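手首カメラの回転とプランナーの座標系がずれていた件

4月に入ってからずっと、シミュレータ上のキッチン環境で動かしている把持タスクの成功率が伸びずに困っていた。原因がだいたい片付いたので、忘れないうちに書いておく。

構成は前回の記事と同じで、軌道計画にThaler、認識側にSarkitz、全体のタスク管理にPokdenを使っている。Pokdenは自作の小さなスケジューラで、状態遷移をYAMLで書いて順番に流すだけのもの。特に凝ったことはしていない。

症状は次のとおり。アームが正面を向いているあいだは目標姿勢にきちんと入るのに、手首を大きくひねった姿勢から始めると、最後の接近で横に流れる。流れる量は毎回だいたい同じ向きで、乱数の問題には見えなかった。最初は逆運動学の解の選び方を疑い、関節の可動範囲に対するペナルティの重みをいろいろ変えてみたが、結果はほとんど変わらなかった。これで二日使った。

次に疑ったのが時刻のずれだった。画像のタイムスタンプと関節角のタイムスタンプが別のスレッドで付いているので、動いている最中の画像に古い関節角が組み合わさることがある。ログを見ると確かに一部でずれていて、これは補間を入れて直した。ただし、アームを完全に止めてから撮った画像でも同じ向きに誤差が出る。つまり本命は別にある。

結局、見つかったのは回転の適用順だった。Sarkitzは物体の姿勢をカメラ座標系で返してくる。それを手先座標系に直し、さらにベース座標系に直す変換を自分で書いていたのだが、手先とカメラのあいだの固定オフセットを掛ける位置が逆になっていた。手首の回転がゼロに近いときは、逆に掛けても結果がほぼ一致する。だから正面向きのテストだけでは気づけなかった。ユニットテストも単位行列に近い姿勢ばかりで書いていたので、全部通っていた。これは完全に自分の手抜きである。

修正自体は一行で終わった。あわせてテストも書き直した。手首を15度、45度、60度に回した姿勢で、既知の点を往復変換して元に戻ることを確認する。軸も一つだけでなく三軸を混ぜた。今後は新しい変換を足すたびにこのテストを通すことにする。

もう一つ、認識側にも問題があった。Sarkitzの領域分割は、入力画像の上下がおおむね重力方向に揃っていることを暗黙に仮定している。ドキュメントには書いていないが、前処理のコードを読むと、床の候補を画像の下側から探す処理が入っていた。手首カメラは当然そんな向きを保ってくれない。大きく傾いた画像を渡すと、壁の一部を床の候補に入れてしまったり、冷蔵庫のような大きな物体の輪郭が二つに割れたりする。
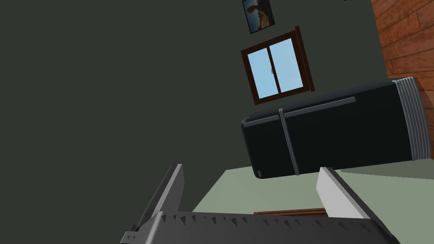

対策として、関節角から重力方向を計算し、画像を回してから領域分割に渡すようにした。出てきたマスクは逆回転で元の画像に戻す。回転で四隅に何もない部分ができるので、そこは無効領域としてマスクしておく。最初これを黒で埋めたまま渡していたら、暗い色の壁とつながって一つの面として扱われた。埋める色を変えるのではなく、無効領域を明示的に渡すほうが素直だった。

グリッパ自身の写り込みも別に処理している。指の開き幅は関節値からわかるので、メッシュを投影して画像上の領域を求め、そこを物体候補から外す。投影の縁を数画素広げておかないと、指の輪郭に沿って細い偽の物体が残る。広げすぎると今度は指のあいだにある本物の物体まで消えるので、ここは開き幅に応じて変えている。あまりきれいな実装とは言えないが、今のところ困っていない。

評価は、以前に保存しておいた初期姿勢813件をそのまま流し直す形で行った。手首を大きくひねった姿勢だけで起きていた横流れは見えなくなった。残っている失敗の多くは、棚の縁に肘が近づきすぎてThalerが解を返さないもので、今回の話とは関係がない。こちらは探索の打ち切り時間を延ばすと減るが、一件あたりの待ち時間が伸びるのでまだ決めかねている。

可視化にはJendnessを使った。座標軸を画像に重ねて表示できるので、最初からこれを出していればもっと早く気づいたと思う。数値のログだけを追っていると、符号や順序の間違いは意外と見逃す。今は各ステップで手先、カメラ、ベースの三つの座標軸を描いて、失敗した試行だけ自動で保存するようにしてある。

変換まわりのコードは、関数名に「どの座標系からどの座標系へ」を必ず入れる形に統一した。以前はconvert_poseという名前の関数が三つのファイルにあって、それぞれ意味が違っていた。まだPokden側の古い呼び出しが残っているので、次はそこを消していく。Thalerの打ち切り時間の件は、もう少しログがたまってから別の記事に書く予定。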